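In Praise of the Slow Lunch
Feb 11, 2022

I have come to believe that a lunch worth remembering needs two hours and no plan at all.
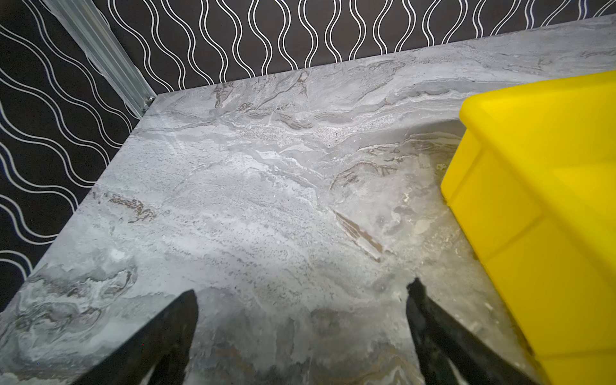
My neighbor tells me two hours is a fantasy, that most people get 30 minutes and spend ten of those in line, and I suppose she has a point. I had the same half hour for years when I worked over in Enden, and I ate most of my lunches standing up, with one eye on the clock and mustard on my cuff.

Still, I keep thinking of one July when the office closed early for repairs and 9 of us wandered down to Kouris, the little place by the bus depot, and just stayed (oh, the lemon potatoes!). We had worked side by side for ages, and I learned more about those folks over one pot of coffee than I had in all that time. Somebody sang. The bill came to 105 dollars, and we argued happily over who would pay it.

I'm not asking anyone to quit a job over this. But once a month, maybe, put the phone in a drawer, call somebody you like, and order the soup first. The afternoon will keep.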